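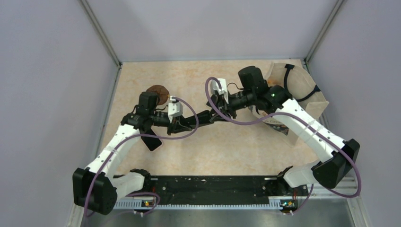 What wall colour goes with a beige marbled tabletop?

A pale grey with a little lavender in it, kept smooth and plain, and taken round all the walls the table touches.

I came to this by a long road. For years beige was the thing I steered friends away from, and marbled beige most of all, because it made me think of hotel bathrooms and the counter at my old dentist's. Then I spent a weekend in Drulness in a rented flat with a table of exactly that sort pushed into a corner, and I ate every meal at it and worked at it in between, and by the time I left I was taking photographs of it to show people at home. It was lovely! The veining was so faint that you had to sit down before you noticed it. Crumbs vanished, pale mugs looked at home on it, and anything black (a pepper mill, a glasses case, the long handle of a griddle pan) looked as crisp as ink on paper.

That is the first thing to love about a faint marble. A bold one, all grey rivers and gold cracks, fights with whatever you put down. The quiet kind lets your things be seen. Try it with something long and dark laid straight across the middle and you'll see what I mean: the eye goes right to it.

The trouble comes with the walls. Most of us put beige with cream, and the whole corner turns the colour of weak tea. White is better but can make the table look as if it needs a wash. What the flat in Drulness had was a grey so soft it was nearly mauve in the evening, and next to it the table looked warm and a bit sunny. Beige has yellow in it and lavender sits across from yellow, so each one brings the other out. You don't need much. Hold the sample card against a sheet of printer paper, and if you can only just see the purple, buy that one.

I have since tried it at home in Carkham, in the odd little recess off our kitchen where the old larder was. It has a wall behind and a wall either side, so the table fits in like a drawer. I painted a test patch on the back wall in May and lived with it for 4 weeks before doing the rest. Please do the same. These greys shift more through the day than any colour I have used. Ours is nearly silver at breakfast, and under a yellowish bulb it can go quite flat, so we changed the bulb as well.

Do all the walls of a recess in the one colour. I was tempted to leave the sides white and I'm so glad I ran out of patience with masking tape, as the wrapped-round look is what makes it feel like a proper place to sit. It needed 2 coats, with a good sand between them, and I went over the old plaster with fine filler first. A smooth wall matters here. Every lump throws a shadow on a pale grey, and a surface as calm as this one shows it up.

Now for the bit I got far too excited about, which was the edges. Where a tabletop meets a wall there is always a gap, and it will collect toast. The usual answer is a bead of white sealant, and it looks fine for a year. I used a thin strip of grey metal instead, the plain flat sort sold for finishing tiles. It follows the wall colour closely enough to disappear, but it draws a neat line under the paint and wipes clean in a second. If your walls have outside corners that get knocked by chairs, a grey metal profile will do the same job there. Cut strips a hair long and file them back. I cut my first one short and had to go back to the shop, in the rain, feeling foolish.

As for the table itself, shop around. A real stone top is a joy and also a beast to get up a stairwell. The one I nearly bought, from the Tsuji showroom, was 1094 pounds before delivery, and I went round it three times before I walked away. Mine is a second-hand top on new legs, with the soft veining I wanted, and I found it through a reclamation yard after a great many wrong turns. Look at the top lying flat, in daylight, from the height you'll sit at. Standing on end in a dim shed they all look like pavement.

Put very little on it. I keep a black tray, a pale jug and whatever is in flower. The range I'm saving up for is Isutska's dark stoneware, and the long serving dish in particular, a great slim thing that would take a whole row of tomatoes. We seat 4 at a squeeze, with one person against the wall who has to be let out for the salt.

Next on the list is a shelf above it, in the same grey as the walls. My first test bracket is up already, slightly crooked.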